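Small Dry-Erase Boards: Questions We Get

Put together by Hongmei Ye, front desk, Clemham Supply Room. Updated July. If yours isn't on the list ask at the desk or leave a note in the tray.

Which boards does this cover?

The lap-size ones. White surface, thin border, rounded corners. Not the big wall boards in Frade Hall, those belong to the building and have their own rules.

How many can I take out?

Up to 5 per person. Classes can have a full set of 29, but book it by Friday for the week after. We only have the one full set so please don't sit on it.

How long can I keep one?

7 days. Renew by phone or in person. Not by sticky note on the door.

Do markers come with it?

One marker, one cloth. Blue or black usually, red when we have it. Caps back on till you hear the click. A marker left open overnight is pretty much done for, and we go through enough of them already.

Can I use my own markers?

Yes if the barrel says dry-erase. Check every time. Permanent markers look almost the same and end up in the same drawer at home.

Somebody used permanent marker. Now what?

Don't scrub. Go over the line with a dry-erase marker, cover it completely, wait a few seconds, wipe while it's still wet. Do it again if there's a shadow. If that doesn't work, a little rubbing alcohol on a cloth, then plain water, then dry. Test a corner first on older boards.

My board has faint marks that won't wipe off. Is it ruined?

Probably not. Faint blue strokes and smudgy bits of old writing are the most common thing people bring to the desk. Dry cloth first, always. Then a barely damp one. Then board spray if you have it. Ink that's sat for weeks takes more passes then ink from this morning, so give it a few goes before you give up.

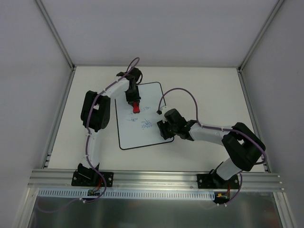 What should I NOT clean it with?

Scouring pads, powder cleanser, anything gritty, the green side of the sponge. Also furniture polish. It looks great for a day and then no marker will write on it. Paper towels are ok in a pinch but they leave lint, and some of the cheap ones are rougher than they look.

Why does it smudge instead of erasing?

Dirty cloth, nine times out of ten. Wash it, let it dry all the way, try again. The rest of the time it's leftover spray on the surface. Rinse with water and dry it.

The board slides around when I write on it.

Lay it flat on a table, put a damp dishcloth or a bit of shelf liner underneath. Or hold the edge with your other hand. Tilting it a little makes it easier on the wrist too, especially for lefties who drag a sleeve through everything.

Are Grurer boards different from the Helomberg ones?

A bit. The Grurer ones are lighter and the corners chip if dropped. Helomberg boards erase cleaner but weigh more, so little kids tend to prefer the others. We hand out whatever's on top of the pile. Ask if you care which.

Can I put magnets on it?

Helomberg yes, Grurer no. Take them off before you return it please.

Can I leave writing on it when I bring it back?

Rather you didn't. Wipe it the same day if you can. If there's something you need to keep, take a picture on your phone first, we can't hold boards with notes on them.

The border is coming loose.

Bring it in. Don't glue it yourself, superglue fogs the surface and then we have two problems. Yufang Lu does repairs on Friday mornings and most of them are ready to pick up by lunch.

I lost the cloth / the marker / a cap.

Cloth, no charge. Marker, no charge the first time. Cap, check the spare cap jar on the counter, colors don't have to match but it does help the next person.

How do I store it?

Upright or flat, either one. Not face to face with another board unless there's a cloth in between. Keep it off the radiator and out of a hot car. Backing warps.

What's the number on the back for?

Inventory. It goes up to 2,406 becuase it covers everything in the supply room, not just boards. Read it off when you call to renew, it's quicker for both of us.

Where do returns go after hours?

Slot by the side door, boards in flat, marker in the little bag. Slot is locked after 9 pm.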